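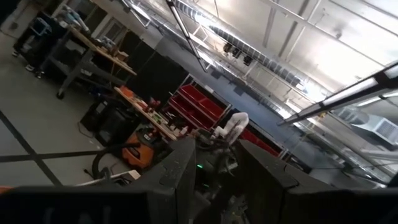
July. Gripper service, arm 2, Vorthorpe cell. The monthly check of the parallel gripper was carried out ahead of the Brandska trial. The arm was jogged clear of its work area and held at reduced speed, with the pendant in hand. The indicator on the gripper body was green, so power at the wrist was taken as good and the connector was left alone. Both fingers are scuffed on their upper surfaces, and the light specks show up clearly against the dark gray. The wear was entered in the log as cosmetic pending measurement.

**Measurement.** The fingers were closed on the gauge block and the faces checked with feelers at tip and root. The left finger is within limits. The right finger shows a slight gap at the tip. Its two mounting screws were removed, cleaned and refitted with fresh threadlocker, then brought up to the torque on the Sayegh data card. The gap closed on the second check. The earlier reading remains in the log for comparison.

**Cables.** The bundle beneath the gripper body was inspected by hand through a full turn of the last joint, in both directions. No hard spots were felt. One tie was tight enough to mark the jacket and was replaced with a hook-and-loop strap. Colleagues are asked to use straps at this position from now on — the ties creep toward the joint and pull on the connector.

**Cycle test.** The gripper was run open and closed without load for 638 cycles, at which point the test was stopped by hand for the lunch break. No faults were recorded. The home position was then taught again and the old value kept in the controller under its previous name.

**Open items**

- Order a replacement pair of fingers from Gevotel. The present pair may stay in service until they arrive.
- Repeat the tip measurement after 5 shifts and enter the result on this page.
- Alcides Bedoya to confirm whether the torque on the data card applies to the longer screws. The drawing and the card do not agree.
- The pendant cable has a stiff section near the plug. It was not examined today.

Arm returned to normal speed at 3:40 p.m. Guard interlock tested before release.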